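Tunstead House Cloth Project, final report

Aim: find out which cleaning cloth holds up best on the shared tables. We compared the green microfiber towels with the old cotton ones from the Sastby box. Each towel was washed 14 times between March and July, 200 ml of water per spill test.
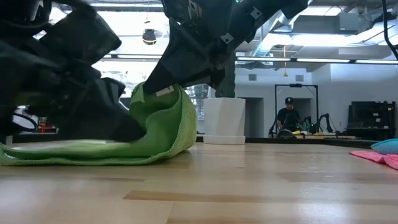

By Joanne Treloar

Microfiber soaked up more, no contest. Still soft and a bit fuzzy, but the edge has started to fray lightly on the lime green one. Stitched hem fine. Cotton left streaks on the light wood, worst in daylight by the window.

Problems: 2 cotton towels went missing, so teh last round is short. Also forgot to write down the wash temp for Oakley's batch.

Next time: same detergent for everyone, and weigh the towels before and after. Raw numbers are in the apendix.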